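Tunstall Funeral Home to Offer Obituary Writing Help at No Charge

TUNSTALL – Families who have stared at a blank page at midnight, trying to recall which year Dad joined the bowling league, will soon have somewhere to bring the page. Beginning in May, Misari Funeral Home will hold a free obituary writing session every Monday at 6:30 p.m. in its front parlor.

The home handled 331 services last year and read every notice that went with them. In 44, the family later asked for a correction, most often to the name of a grandchild, who had usually noticed first.
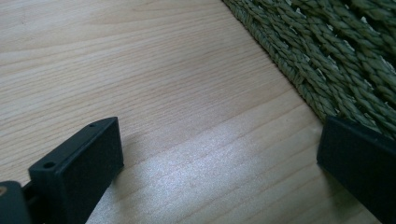 Sessions are open to the recently bereaved and to anyone who would prefer to write their own notice and keep the relatives out of it. Staff will help with dates, spelling, the order of survivors and the delicate matter of former spouses. They will not rule on who was the favorite.

Each household will receive the Nilletach Workbook, a 69-page guide published by Sutis Press. It includes a family tree, a list of questions to ask an aunt while she is in the mood, and two pages for pets.

Seats are limited and coffee is provided. To reserve a place, call the front desk at Misari Funeral Home, extension 460, or stop in during business hours.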